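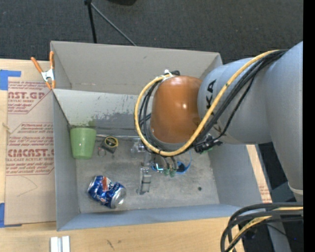 ## The arm is the cheap part

When Ninach began pricing a sorting cell for mixed returns and recyclables, the first draft of the budget had four lines on it. Arm, gripper, camera, computer. Krisztina Szalai, who runs equipment planning for the company, keeps that draft in a drawer.

"We had the big items right to within a few percent," she says. "Then we had a page and a half of things we hadn't written down at all."

Ninach handles goods that arrive in bins with no order to them. A crushed soda can may land next to a tape measure and a plastic cup, and the arm has to reach in and take one item at a time. Each of those objects asks for something different from the gripper. A can with creases across the middle no longer has the shape it had on the shelf. A translucent cup is hard for many cameras to find. A tape measure is small and heavy for its size.

That mix drove the first real decision, between a suction tool and a finger gripper. Umesh Nautiyal, the project engineer, asked for both and got money for one. He chose fingers. Suction would have been faster on flat boxes, he says, but boxes were not what the line was short of hands for.

### What the quote leaves out

The supplier, Fasta, quoted the arm with its controller and a standard cable set. The quote did not cover getting power, signal and air out to the tool. Cables that run along the outside of an arm need slack at every joint, and they need to be tied down so they don't snag on the rim of a bin. They also wear out. Nautiyal now budgets a full replacement set for each arm, bought on the same order, after a six-week wait for a single connector last September.

Fittings and hose are cheap by the piece. Ninach allowed $3,000 for the first cell to cover fittings, ties, brackets, clamps and spare finger pads, and spent nearly all of it before acceptance testing. Szalai put the same amount in for the second cell and has stopped trying to cut it.

Bins are another line that tends to go missing. A gray bin that has been in use for a while is scuffed and scratched on the inside, and a vision system tuned on clean plastic may not handle the marks. Ninach does its trials with worn bins for that reason. It also buys new ones in lots of 30, so that the wall height and slope stay the same across the floor. The gripper's reach was worked out from those walls, and a deeper bin would mean longer fingers.

### Trial time

Imre Hegedűs, who looks after the accounts, objected to the trial period more than to any piece of hardware. The plan called for 9 weeks on a bench before anything was bolted to the floor. To him it looked like paying for a machine that wasn't earning.

The bench was a plain wooden table. Bins were held with spring clamps, and guards and stops were cut from acrylic sheet in the shop next door. Changes that would have taken a contractor several days on a finished cell took an afternoon. Two guard layouts were thrown out in the first month. Hegedűs has since asked for bench time to be listed separately on every automation request, with its own start and end dates.

Barnabás Bíró at Camar, a smaller firm with two cells of its own, would go further. He rents an arm for the trial and buys only when the gripper is settled. The rental costs more per month than financing would, but he has sent one arm back. "It was a good arm," he says. "We needed more reach."

### A working split

For buyers starting out, Szalai suggests this order of work:

- Collect the real items and bins first, including damaged ones.
- Choose the gripper before the arm.
- Price cables, hoses and fittings as a kit, then double the kit.
- Set aside up to a third of the total for bench trials and integration.
- Get the service rate in writing before signing.

The second cell, planned under the name Major, follows that list. Irén Bozsik will run it on the late shift, and she has asked for one addition, a shelf for spare finger pads within reach of the operator. It has been approved.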